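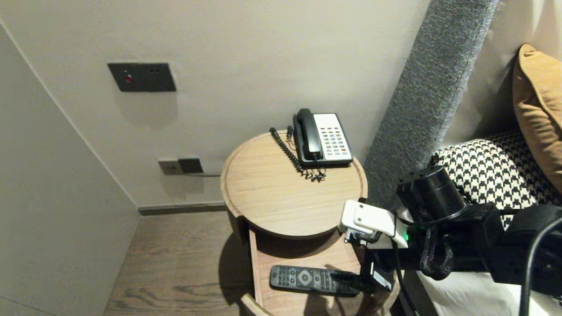
Low Shelf Reach Kit - Stallonov Arm Add-On

Home | Kits | Methods | Downloads | Contact

I get more email about this kit than anything else I make, so I finally sat down and wrote a proper page for it. If your arm is happy on an open tabletop and goes to pieces the moment there's a second surface overhead, you're who I built it for!

The kit is a bracket for the Stallonov gripper, a set of longer fingers, and the training recipe I call Dristow. You can buy the hardware without the recipe, but I'd feel bad about it. The fingers get you under the tabletop and Dristow is what stops you from knocking into it.

What Dristow does

Most grasp policies I've tried learn one motion: come in from above, close, lift. Fine on a desk. On a bedside table with an open shelf, the top is right in the way, and the shelf sits in its own shadow, so depth gets noisy exactly where you want it clean. A dark gray remote lying in there is about as mean a target as I know (I've come to dislike remotes, and I own far too many of them now).

Dristow splits the reach in two. The first part picks a side to come in from and only cares about the furniture. The second part takes over near the shelf and only cares about the end of the object. It goes for the nearest end and skips the middle, which on a remote also keeps the fingers off the buttons most of the time. You train the two parts separately and then for a short stretch together - that last stretch matters more than I expected, and I skipped it for far too long.

Results so far

I trained on 560 demonstrations, all teleoperated, all in furnished bedrooms with the bedding and cushions left on. Then I ran 41 test reaches at the Oltden apartment on a round table the policy hadn't seen. It failed on 3 of them. Two were the fingers closing short of the remote, and one was the arm deciding the headboard was a fine thing to lean on. My older single-stage policy did so badly on the same table that I stopped the comparison early, so please don't ask me for a fair number there. I don't have one.

Cords are still a weak spot. A phone on the tabletop with its line cord in loops is okay as long as the approach stays low, but I wouldn't send the gripper up there with this version. Round tables are easier than square ones too, and I'd like more square ones in the next set.

What's in the box

- White plastic bracket for the top of the gripper
- Black extended fingers, one pair
- 3 spare finger pads
- Mounting screws and a hex key
- Download code for the Dristow weights and training scripts

Fit and setup

It fits the current Stallonov gripper and the one before it. For the Iyengar wrist you need the adapter plate, sold separately. Run the cable down the outside of the arm and leave some slack at the wrist joint, then redo your hand-eye calibration before you load the weights. I mean it about the calibration!

Orders ship from my workshop in Oltden. If your shelf is an odd shape, send me a photo and its inside height first and I'll tell you if I think it'll work.

Last updated: 25 September 2021

Contact | Copyright Low Shelf Reach Kit | Back to top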